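Thursday, February 13, 2020

Fourth evening in a row with the old mail server, and I think I can finally write something cheerful about it. I had promised Lucyna Malinowski that I would get her years of messages off the thing before the end of the month, and she has been very patient with me, far more than I would be if somebody had my mail in pieces on their kitchen table!

The trouble, for anyone reading this back later (me, mostly), was never the disk. The disk copied over without a murmur on Sunday and the virtual machine booted on the second try. The trouble was that the mail program, Iner, keeps everything in one enormous file per mailbox and wants to see the same network card it was installed with, and the virtual one is naturally a different card with a different address. So it starts, thinks for a while, and then tells me the license is for another computer. I had quite forgotten software used to talk to people like that.

I wrote to Tadeusz Kołodziej, who looked after a good many of these when we both worked at Bestmont, and he answered the same night with a long and very kind letter, half of it about his tomatoes. He said to type the old card's address into the settings of the virtual machine by hand, and to do it with the machine shut all the way down and not just paused. I had been pausing it. Three evenings of pausing it! Once I had shut it down properly and copied the number off the sticker on the old card (with a magnifying glass, I'll admit), Iner came up as if it were still sitting under the desk in the back office, and all the mailboxes were there in their list.
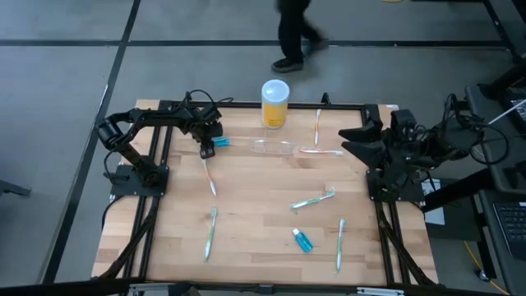 The export

I started with Lucyna's own mailbox, the one she cares about. The export tool writes each message out as a separate text file, and it went along nicely until it stopped dead at message 1094. I ran it again and it stopped there again. Number 1095 has an attachment whose name has a Polish letter in it, and the tool simply can't bear it. I went into the index, changed the name to plain letters, and away it went to the end. I made a note of what the attachment was called before, so I can put it back for her.

There are 72 messages in the folder she named Skolow, and I checked that all of them came across, as those are the letters from her aunt. I didn't read them, only counted.

The Głowacki mailbox is next and it's a good deal bigger. I'd like to leave it running overnight, but the host only has 125 gigabytes free and I want to move the old backups to the other drive first. Tomorrow, then. I must also write back to Tadeusz and ask about the tomatoes, and whether he still has the Iner manual, the thick one with the index.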